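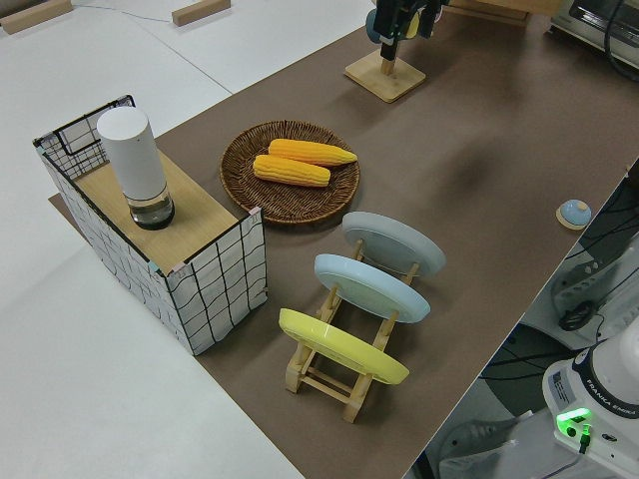

Call for Participants: Household Storage and Daily Routines Study

The Arkcombe Institute for Home and Family Research invites adults living in the Arkcombe area to take part in a study of how people store, find and put away everyday items at home. The study is led by Dr. Sevim Bayram and is carried out with the support of the Rosine Fund.

Purpose of the study

Most households keep hundreds of small items in cabinets, drawers, boxes and on open shelves. Earlier work at the Institute looked at families moving into a new home. The present study is concerned with households that have been settled for some time, and with the habits that form when several people share the same kitchen, hallway or bathroom. Findings will be used to prepare public guidance on home layout for older adults and for people with limited reach or grip.

Who may take part

Applicants must be 18 years of age or older and must have lived at their current address since February or earlier. They must share the home with at least one other person and be able to read and write in English. Both renters and homeowners are welcome. Applications from households that include a person over 65 are especially encouraged. Employees of the Institute and members of their immediate families may not apply.

What participants will be asked to do

Participation lasts 8 weeks. Each participant will keep a short written diary on 5 days of each week, noting which items were looked for, where they were found and who put them away. Diary forms are supplied on paper or by e-mail, according to preference. A diary entry normally takes a few minutes to complete.

Participants will also attend 2 interviews, one at the beginning of the study period and one at the end. Interviews are held in the Soliman Building, which has step-free access and free parking at the rear. Participants who cannot travel may request an interview by telephone. No one from the Institute will enter a participant's home at any stage.

Payment

Each participant who completes the diary and both interviews will receive $500. Those who withdraw early will be paid for the weeks completed. Only one person per household may receive payment - other members of the household may contribute to the diary but will not be paid separately.

Privacy

Diaries and interview notes are stored under a code number and are seen only by the research team. Names and addresses are held apart from the study records and are destroyed when the final report is issued. Participation is voluntary, and a participant may withdraw at any time without giving a reason.

How to apply

Application forms are available at the front desk of the Soliman Building or by mail on request. Completed forms must be received by 5/8/21. Late or incomplete forms will not be considered. Applicants will be told of the outcome in writing, and those selected will receive a consent form to sign and return before the first interview.

Questions about the study should be addressed in writing to Dr. Bayram at the Institute. Please mark the envelope "Household Storage Study."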